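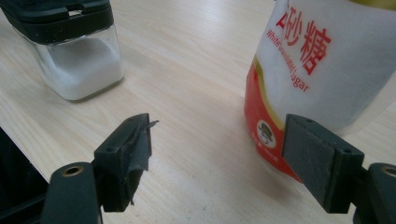

A hand-held gripper on the tabletop with a glass jar and a bag of white granulated sugar.

Kukdale Releases Gikoveo 2 for Kitchen Handling Tasks

03/09/2023

The Kukdale Institute for Applied Robotics has released version 2 of Gikoveo, its software package for turning hand-held gripper recordings into control policies for robot arms. The release covers perception, grasp planning and motion control, and comes with a set of 463 recorded demonstrations of work with dry goods containers, jars and bags on a tabletop. It was prepared with Thygesen, the engineering company that has worked with the Institute on the software since the first version.

Gikoveo is used to prepare and check the data on which a robot policy is trained, and then to run that policy on an arm. A person carries out a task with the gripper in hand while its camera records the view between and beyond the fingers. The software recovers the path of the gripper through space, estimates how far the fingers are open at each moment, and stores both alongside the camera images. The same two quantities are later produced as commands for the arm.

The first version was released for parcel and box handling, where most surfaces are opaque and the shapes are regular. Users who moved on to kitchen work reported that the perception module performed poorly on clear glass and on soft packaging. A jar could be found in one recording and lost in the next when the light changed, and the outline of a bag was often drawn too tightly, leaving the planner with a grasp that closed on loose film. Work on the new version began in January with these reports as its starting point.

Changes to perception

The perception module has been rebuilt to treat a container and its contents as separate regions. With a partly filled glass jar, the visible mass of powder or grain is usually much easier to find than the wall around it. The earlier software tended to place the jar where the contents were and to ignore the clear glass above them. Gikoveo 2 estimates the base, the lid and the fill surface separately, then fits one body that agrees with all three. If the top of the jar lies outside the camera view, the module keeps the estimate of the body open at that end and asks the planner for another viewpoint before any grasp that depends on the height of the lid.

Lids and attached parts are now labeled as well. A tab or handle on a lid can be marked as a possible contact point, as an obstacle, or as both, depending on the task. In a task that moves the whole jar, the planner will keep the fingers clear of it. In a task that involves the lid, the handle is offered as a first candidate for contact. The label is set once in the task file and can be changed without repeating the training of the perception model.

Bags are handled by a different method. The software no longer tries to fit a rigid shape to soft packaging. It tracks the printed areas of the bag where these are present and uses their bending from one image to the next to judge how the surface is lying. Printed text is used only as a pattern for tracking. The software does not read labels, and users who need to tell sugar from salt must supply that information in the task file or connect a separate text reader through the plug-in interface.

Reflections on pale tabletops were a further source of error. A bright band of light on wood could be taken for the edge of an object, above all when it ran close to a glass base. The new module compares the position of such a band over several images. A reflection shifts with the camera in a way that a fixed edge does not, and bands that shift are removed before the table plane is fitted.

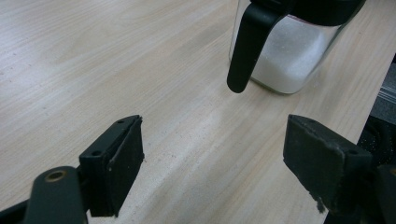

Glass jar partly filled with white granules, seen beyond the gripper fingers. A black handle extends down from the side of the lid.

Planning and control

The planner has been shortened to a fixed cycle of 800 milliseconds. In each cycle it takes the latest estimate of the objects, proposes a set of grasp approaches, discards those that would bring a finger or an arm of the gripper into contact with a neighboring item, and passes the remaining approach with the highest score to the controller. If no approach remains, the arm holds its position and the planner repeats the cycle with a wider search. The length of the cycle can be changed in the settings, although the Institute advises new users to leave it at the default until their own tests are complete.

Spacing between objects has been given more weight in the score. When two items stand near each other on the table, a grasp on one of them may be sound in itself and still push the other with the back of a finger. Gikoveo 2 checks the whole outer shape of the gripper, including the finger brackets and the lower arms, along the full approach path. The first version checked only the contact pads and the opening between them.

The controller continues to run at its own rate and does not wait for the planner. A new blending step joins each planned segment to the one before it, so that the arm does not slow down at the boundary between cycles. The blending step was written by Thygesen and is supplied under the same license as the rest of the package.

Finger models can now be edited. Users may enter the thickness, width and stiffness of each contact pad separately, and the left and right pads no longer have to match. The estimate of the finger opening uses these values, and a pad that has become thinner or has changed shape can be entered as it is. A short calibration routine is included. It asks the user to close the gripper on a reference block and then on a reference rod, and writes the result to the gripper file.

Data checks

Version 2 introduces 4 automatic checks that are run on every demonstration before it is accepted into a training set. The first looks for gaps in the recovered path of the gripper. The second compares the estimated finger opening with the limits in the gripper file. The third confirms that the table plane stays steady from the beginning of the recording to the end, and the fourth marks recordings in which the target object is out of view for longer than the user allows.

A recording that fails a check is kept and set aside with a note on the cause. It can be corrected, trimmed or returned to the set by hand. The Institute asks users who share their data with others to keep the notes in place, as they have proved useful to groups comparing different methods of path recovery.

All of the demonstrations supplied with the release have passed the checks with the default settings. They were recorded on light wooden tabletops under indoor lighting and are intended as a starting set for groups that plan to add their own recordings. The Institute does not recommend training a policy on the supplied set alone for use on dark, metal or patterned surfaces.

Trials at Erkuneck

Gikoveo 2 will next be used in the Erkuneck trial kitchen, where Thygesen operates a bench with a fixed arm for repeated testing. The trials will cover moving closed jars between marked positions, turning a jar so that its handle faces a given direction, and placing filled bags upright beside other containers. Opening of lids and pouring are not part of the current plan. Results will be published on the project pages when the series is complete, along with the task files and settings for each test.

Groups that wish to propose a task for the Erkuneck bench may submit a task file and a short written description. Proposals must use containers that can be bought in ordinary stores and must not require the arm to handle liquids or heated items. Recordings made with other hand-held grippers are accepted if a gripper file is provided.

Availability and upgrading

The package, documentation and recordings can be downloaded from the Kukdale software pages. Existing task files will open in the new version and are converted on first use. Gripper files must be calibrated again, as the new finger model contains values that the old format did not hold. Perception models trained with the first version cannot be carried over.

The first version will remain available for download, and corrections for serious faults will continue to be issued. No new functions will be added to it. Users with questions on conversion should write to the Gikoveo support desk and attach the conversion log.

Known limitations are listed in the release notes. They include reduced accuracy for empty glass containers, for bags without print, and for objects that stand partly beyond the edge of the table.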